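Catalogue ingest notebook, Wirnotley listings project
Sunday, August 4, 2019

Continuing from the April pages. Goal for this entry: get the anthology and short-film records through the matcher without hand edits, and settle the synopsis length.

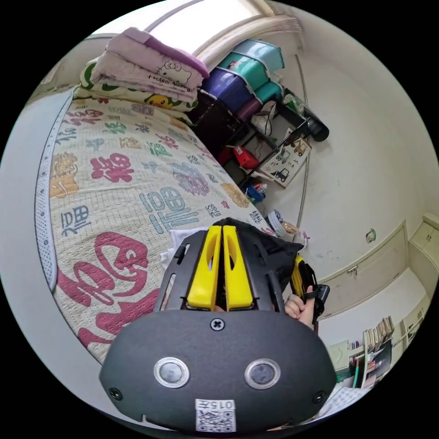 1. Test set

Pulled 200 titles from the Hutel feed, all features or feature-length anthologies with a Canadian availability flag. Shorts bundled under one title were kept in. Series were left out; they go through the Jang parser and have their own problems.

Of the 200, 121 matched on title and year with no intervention. The remainder fell into the usual groups: festival year against release year, alternate English titles, and accents stripped by the feed. There is also a small group where the supplier has put the segment title in the feature title field. Those can't be matched on anything except running time and director, and the director field is often blank for anthologies.

2. Year tolerance

Widened the year window to plus or minus one. This picks up nearly all of the festival titles. It also produces false matches on remakes with the same name in consecutive years. Only one pair in the set, but both were on the service at the same time, so the wrong poster would have gone out. Added a check on running time, five minutes either way, before a widened match is accepted.

Two years is too wide. Tried it, backed it out.

3. Multiple directors

The record layout has one director field, 60 characters. An anthology with seven segments and more than seven directors overruns it, and the old import cut the string wherever it landed. We had half surnames on the listing page for months.

Changed behaviour: if the string is over 60, keep whole names up to the limit, then add "and others". The full list goes to the notes field, which is searchable but not displayed. Warville's template reads the notes field for its print version — check that it doesn't dump the whole list into the column. Not checked yet.

Sort order of names is as supplied. No attempt made to put them in segment order.

4. Synopsis truncation

The listing page cuts at 666 characters and adds an ellipsis in brackets. No record of why that number was picked. It's in the stylesheet comments from the first build and has been copied forward ever since. Left alone for the web page.

For the email version the cut is now at the last full sentence before the limit. Problem: a synopsis that is one long sentence comes out empty. Fallback is to cut at the last comma, then at the last space. Ran it over the test set and read the output. Acceptable, though a few end on a subordinate clause and read oddly.

Also stripping the supplier's star ratings from the first line. They arrive as asterisks and were being counted toward the limit.

5. Genre tags

Anthologies come through tagged Drama, Comedy and Independent all at once. The colour key on the weekly grid only takes the first tag, so the order matters. The feed sorts tags alphabetically, and everything with a comic segment turns up as Comedy. Trial rule: if Drama is present and running time is over 90 minutes, promote Drama. Crude. Wrong on at least two titles I know well. Leave switched off until there's something better.

6. Expiry dates

Unchanged, except that titles leaving at midnight are now shown under the previous day. The old display put them under the day after they had gone. Time zone is Eastern for all of it; the Pacific offset is still a manual setting.

To do
— Warville notes field, as above.
— Re-run the unmatched titles with accents restored.
— Ask Hutel whether segment titles can be moved to their own field at source.
— Duplicate posters in the image cache. Same file, two names, both being served.
— Delete the old April index once the new one has survived a full weekly update.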